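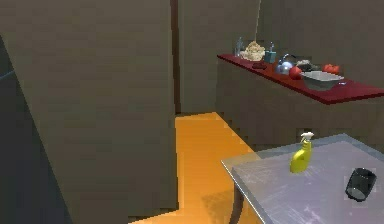 Figure 3. The simulated kitchen as visitors met it at the start of a session.

4.2 The open day at Skovby

We opened the lab to the public for one afternoon in October, and it gave us more to think about than a month of scripted trials. The Skovby hall has a wide entrance and plenty of floor space, so we could set up two large monitors side by side: one for the visitor giving instructions, one for the people waiting behind. Everything ran in Ilier, our household simulator, with the same planner and the same controller settings as in Section 3. The kitchen in Figure 3 was the starting point for each session. We like it as a first room for newcomers. The orange floor and the dark red countertop make it easy to talk about where things are, and a visitor who has never seen a simulator can say "the yellow spray bottle on the metal table" and be understood by everyone standing nearby. The cup lying on its side on that same table turned out to be the biggest draw of the afternoon. Children in particular wanted it put upright before they would ask for anything else!

Visitors typed or spoke one request at a time. We gave them no list of commands and no sample sentences, only a short card saying that the robot could move through the kitchen, pick things up and put them down. The spoken requests went through the Grira speech front end, and the text was shown on the monitor before the planner received it, so a visitor could correct a misheard word. Each session lasted 12 minutes, which proved a good length. Most people spent the first few minutes on simple pick-and-place requests and then began to get inventive (and so did we, standing beside them).

By closing time we had logged 200 requests. The variety was wonderful. Our scripted set from Section 3 is full of sentences such as "place the apple in the sink," and we did hear a few of those. Far more often, people spoke the way they would to someone helping out at home: "get the fruit ready to wash," "make some room by the kettle," "tidy that table up a bit." A request of this last kind has no single correct end state. We had expected to throw such cases out. After reading through the logs we decided to keep them, and to score them by asking the visitor on the spot whether the result was what they had in mind.

We also learned a great deal from how people watched. When the robot paused to replan, visitors tended to repeat the request in a louder voice or with different wording, and the second request then interrupted the first plan. We had never seen this in the lab, where all of us know what a planning pause looks like. Partway through the afternoon we added a small on-screen message saying that the robot was thinking, and the repeats dropped off so noticeably that the message is now a permanent part of the interface.

For the follow-up study we drew 30 requests from the open day log and replayed them with the Nikolovski planner as a second baseline. Each replay began from the same object layout as the original session, with the same time limit. Requests that depended on an earlier one, such as "now put it back," were replayed together with the request before them. The sample leans toward the open-ended requests on purpose, as these were the ones that our scripted set did not cover. Results are reported separately from the scripted trials in Section 5, and the two should not be pooled.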